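Subject: Re: [seedswap] Starting tomatoes this winter, is it worth it?
From: Rasmus Dzene
Date: 18 December 2025

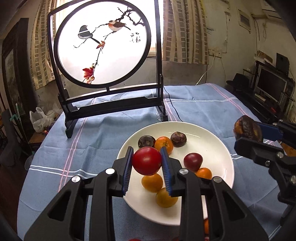
Red tomato over the fruit plate, mandarin behind.

Bianka Rácz wrote:
> I have 80 square feet of beds and one south window. Last year
> I started everything too early and ended up with leggy plants
> that flopped over the day I set them out. Do I wait until
> March? And is Lebrun any good for a short season? Somebody on
> the list was raving about it.

That was me raving, and I'm happy to do it again! Lebrun has been wonderful in my garden three summers running. The skins are a bit thick, but the flavor is terrific and it keeps setting fruit well after my other plants have given up.

Yes, wait until March. I know how hard that is with the catalogs piling up (I have the Adow one open next to me right now, and I've circled far too much of it). One south window won't give you enough light before then, and if your seedlings lean, turn the trays every morning. I brush my hand over the tops a few times a day too. My neighbor laughs at me, but I love the smell.

Stindex is the other one I'd try in a small bed. It stays short, so you could skip the cages and use a single stake. Disamine I'd leave alone unless you have a tall fence. Mine went over the shed roof and I was picking off a ladder, which was great fun but took up half the yard.

My seed packets are counted out at last: 400 Lebrun seeds and 100 Stindex, all saved from this year's plants. Send me your mailing address off-list and I'll put some of each in an envelope for you. Same goes for anyone else reading.

What are you growing next to them? I had basil on one side and marigolds on the other, and I want to try bush beans this time.

Rasmus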